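**Cahier cuisine – labo Bruvley – mai, 9 h 40**

Reprise de l'îlot. Ce qui reste de la semaine passée : traces de calcaire sur l'inox, joint du plan à surveiller côté évier, grille égouttoir à valider ou à virer. Je note en vrac, je remettrai au propre dans la fiche Clevura si j'ai le temps.

**Évier**

Double bac, inox brossé. La grille vit dans le bac gauche, le bac droit reste libre pour le lavage. On avait essayé l'inverse, pas pratique : le bec part vers la gauche et on finit toujours par rincer au-dessus de la grille. Donc autant l'assumer. Gauche = rincer + égoutter, droite = laver.

Hauteur utile sous le bec au-dessus de la grille : 265 mm. Mesuré au réglet, grille posée bien à plat. Ça passe pour une bouteille couchée, pour un saladier aussi, pour la grande marmite non, il faut l'incliner et ça goutte sur le plan.

Essai écoulement, bonde fermée puis ouverte, 500 ml versés d'un coup dans le bac droit. S'évacue bien, mais il reste une pellicule dans le coin opposé à la bonde. Refait une 2e fois, pareil. Pente trop faible ou plan pas de niveau ? Le niveau à bulle est resté à l'atelier, à reprendre.

**Calcaire**

Produit Liltarel, dilué comme sur la feuille. Laissé poser 30 min sur la paroi avant du bac droit, éponge douce dans le sens du brossage. Résultat correct, le voile blanc est parti, reste un liseré au ras de la grille d'évacuation. Brosse à dents là-dessus la prochaine fois. Ne PAS frotter en rond, on voit les cercles sous la lampe et ça ne se rattrape pas.

Sur le plan blanc, pas de Liltarel pur. Testé sur la chute de pierre qui traine à l'atelier : petite auréole mate, on la sent au doigt. Eau savonneuse et chiffon, point. Je l'ai écrit au marqueur sur le bidon, si ça s'efface merci de le réecrire.

**Robinet**

Col de cygne chromé, levier sur le côté. Rien de desserré à la base. Le levier accroche un peu en fin de course vers le chaud, la cartouche sans doute. Demander à Karppinen s'ils vendent la cartouche seule ou s'il faut prendre le kit complet (la dernière fois c'était le kit, et le joint fourni ne servait à rien).

Éclaboussures : à plein débit ça saute de la grille jusque sur le bord avant. À mi-débit, plus rien. Proposition – limiter sous l'évier avec la vanne d'arrêt, on garde le reste du réglage au levier. À discuter.

**Rangement du plan**

La règle qu'on s'était donnée : rien de fragile à gauche du robinet, rien de mouillé à droite. La coupe de fruits reste au bout à droite, loin de l'eau. Les emballages, on les jette ou on les range, on ne les laisse pas à côté des fruits. Règle pas franchement respectée, moi le premier.

Fruits : passer les pommes en revue, il y en avait une tapée l'autre matin, elle marque les autres. Citrons verts ok. Ne rien remettre dans la coupe sans l'avoir essuyé, le fond gris garde les traces d'eau et c'est moche.

Chaises de bureau noires : repoussées contre le mur. Si quelqu'un en prend une pour s'installer à l'îlot, la remettre après svp, les roulettes tapent dans le panneau latéral blanc et on a déjà une marque en bas.

**Grille égouttoir**

Tiges métalliques parallèles, donc tout ce qui est étroit se cale bien dans le sens des tiges et roule dans l'autre. Les petites boîtes : à plat ça tient, sur chant ça bascule dès qu'on retire ce qu'il y a à coté. La petite bouteille translucide, je la préfère couchée contre la séparation des bacs, debout elle tombe pour un rien.

Piste : des embouts silicone sous les tiges, pour ne pas rayer le fond. Clevura en a au catalogue, reste à voir si le diamètre va. Prendre le pied à coulisse.

**À faire**

- niveau à bulle sur le plan, les deux sens
- brosse à dents + Liltarel autour de l'évacuation
- mail Karppinen pour la cartouche
- embouts silicone, diamètre des tiges
- reprendre un point de joint derrière le robinet, ça baille un peu
- marque en bas du panneau : gomme d'abord, peinture si ça ne part pas

**11 h 15**

Joint derrière le robinet regardé de près. Pas décollé, juste un creux, de l'eau doit y stagner. Je sèche au papier, je laisse à l'air jusqu'à cet après-midi, et je tire un cordon fin. Blanc, pas translucide, le translucide jaunit. Avant ça il faut dégager l'arrière du plan et ne plus ouvrir l'eau du tout. La grille peut rester où elle est avec ce qu'il y a dessus, le bac gauche ne gêne pas pour travailler derrière. 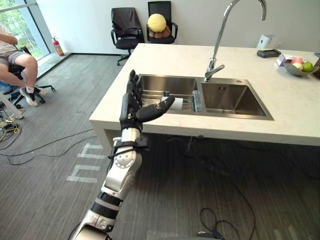

Ruban de masquage le long du cordon des deux côtés, retiré tant que c'est frais. La cartouche de silicone entamée est dans le tiroir du haut à l'atelier, si l'embout est sec en couper un neuf. Robinet condamné jusqu'à demain matin, je mets un mot sur le levier.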